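September 12, 2019
Notebook entry, Memorial Records Workshop, Grunwood
Entered by V. Maksymiv. To be read by V. Ngata before the next session.

Work continued on the transcription of death notices from the bound volumes of the Tidovden newspaper. The index now stands at 3407 notices. Volume 11 is complete apart from the damaged leaves at the back, which have been put aside for the paper bench and should not be handled until they have been flattened.

The main task today was the matching of married and maiden names. The older notices seldom give a woman's own forename if her husband was living or well known in the district, and she appears only as "Mrs" followed by his name. Our present rule is to enter the name exactly as printed and to leave the forename field blank unless a second source supplies it. I have kept to the rule, but it leaves 76 entries in this volume which a family member would be unlikely to find by searching. Mr Ngata has suggested a separate field for names taken from burial registers, marked as such. I support this and have drafted the wording overleaf.

Ages were checked against dates of birth wherever both were printed. In four notices they disagree. Three are out by a single year, and I take these to be cases in which the family gave the age at the next birthday. The fourth is out by ten years and is almost certainly a printer's error. All have been entered as printed, with a note. We do not correct the newspaper.
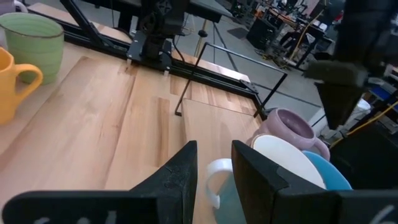 The second matter concerns the order of survivors. The Nimri form, which we adopted in April, asks for spouse, children, grandchildren, brothers and sisters, in that sequence. The notices themselves often follow another order, and a stepchild or a foster child may be placed among the children in one notice and at the very end in the next. I am not content that our form should rearrange what a family chose to print. For the present the full sentence is being copied into the remarks field, and the form is filled in afterwards. This is slower. It took most of the morning to clear one page.

Place names remain uneven. "Late of Bestirix" may mean the village, the parish or the farm of that name, and the notices rarely say which. Where a church or burial ground is named I have used it to decide. Otherwise the entry reads "Bestirix (unspecified)".

Phrases such as "after a long illness borne with patience" are to be copied in full and not shortened. Some earlier entries have only "long illness", and these will need to be done again from the page. The initials on the slips show that they were my own.

For the next session:
- Mr Ngata to approve or amend the draft for the register field.
- Recopy the shortened phrases in volume 9.
- Ask the parish office at Tidovden whether its burial register may be consulted on site.
- New pencils. No ink at the reading table.

Volume 12 has been brought up but not opened.

Memorial Records Workshop, Grunwood | Contact the workshop | © Memorial Records Workshop | Back to top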